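Two hands, one bench: speaker notes
Saturday session, January 8, 2022

Okay, hi everybody, grab a seat, there's coffee at the back and I'm going to talk fast because I only have 15 minutes.

(Slide 1, title. Skip the bio, they have the handout.)

What I want to talk about is picking a gripper. I spent most of the winter in the simulator trying to decide between two of them, the Jesik and the Corotov, and I changed my mind more often than I'd like to admit. Everything today is simulated, so if you came for hardware footage, sorry, come back in February!

(Slides 2 and 3. Leave them up while I talk.)

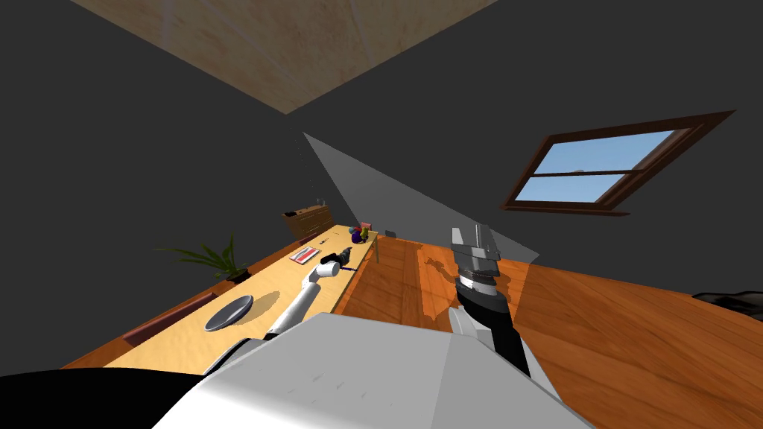 Same simulated session, from two viewpoints.

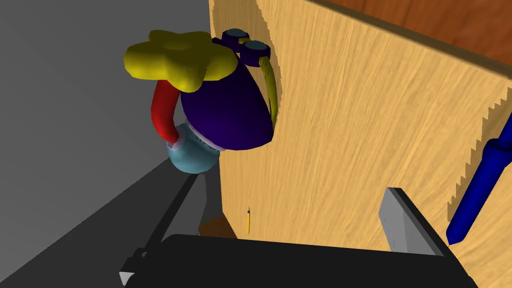
Gülizar Gündoğdu wrote to me after reading the draft of these notes, and I'm going to read it out because she put it better than I would have: "You keep comparing grippers and I think you are comparing cameras. Give me the body view only and I will make either hand look clumsy. Give me the wrist view only and I will make either one look great."

So, yeah. That stung a bit, and I went back and redid half the runs.

(Pause. Drink water.)

Let me back up and say how the comparison was set up. One arm, one controller, one table, and I swapped the hand. The task was pick up a thing, carry it, set it down. I ran 1,455 attempts in total, split between the two hands, and I had a rule that I couldn't touch the gains once a batch had started. I broke that rule exactly one time, in December, at night, and I threw the whole batch out the next morning. (They usually laugh here. If they don't, keep going.)

First thing I looked at was rounded objects. Toys, fruit, anything puffy. The physics engine handles contact between a flat finger and a curved surface as a handful of points, and if those points land off center, the object spins right out of the hand. The Jesik fingers are stiffer in my model and they lost more of these. The Corotov fingers have a bit of give and they forgave me a lot. But before you all go write down Corotov, hang on.

Second thing was flat stuff. Trays and plates, which I hate, and which I bet everyone in this room hates. There's very little to grab. You either come in at the rim and tilt, or you slide the thing to the edge of the table and pinch it there. The same give that saved me on the round stuff made the Corotov droop at the rim. The Jesik went in, pinched, lifted, boring. I love boring.

(Ask for a show of hands: who has a plate strategy they trust? Wait for it. Don't fill the silence, Lovisa says I always fill the silence.)

Now the camera business, which is where Gülizar got me. In my first batches the policy got the body camera and nothing else. From up there you get the whole table and you can plan a reach, but once the hand comes down over the object, the hand is what you're looking at. So the last bit of the approach is a guess. With the wrist camera you get lots of detail close in, and you pay for it with the gripper sitting in your view the whole time and a horizon that swings all over the place whenever the wrist rolls.

When I gave the policy both views, the gap between the two hands got a lot smaller. Most of what I'd been calling a finger problem was the arm arriving a little bit off. I had a whole slide about finger stiffness that I was very proud of, and it's gone now, rest in peace.

(Slide 4, the bar chart. Point at the left pair, then the right pair. Don't read the numbers, they can read.)

A few things I'd tell myself if I were starting over:

Log the wrist roll. I didn't for the first 100 attempts and I had to run them again.

Look at your shadows. The body view gives you a shadow of the gripper, and my policy had started using that shadow to judge height. Very clever of it! Then I moved the light and it fell apart completely. If you're going to randomize one thing, randomize the light.

Check your collision shapes up close. A toy can look perfectly round on screen and be a lumpy box underneath, and then you're tuning a grip force against a shape that nobody can see. I lost more than 2 weeks on this.

Controllers, quickly. I tried the Alarcón controller and the Gasa one with both hands. Alarcón is smoother on the way in and slow to react once there's contact. Gasa is twitchy on the approach, but it backs off nicely when a finger touches early. For plates I'd take Gasa. For everything else I'd take Alarcón and go get a sandwich.

(If short on time, skip to the last slide from here.)

So which hand did I pick? The Jesik, for now, with both cameras on. The flat things decided it, and I can make up most of the difference on the round ones by slowing down over the last stretch. If your tables are all fruit and no dishes you should probably go the other way, and I'd love to hear how it goes.

(Last slide, thanks. Thank Lovisa Hovland for the controller configs and Gülizar for being right.)

Questions. If somebody asks about real hardware, say February again. If somebody asks about suction, send them to Lovisa.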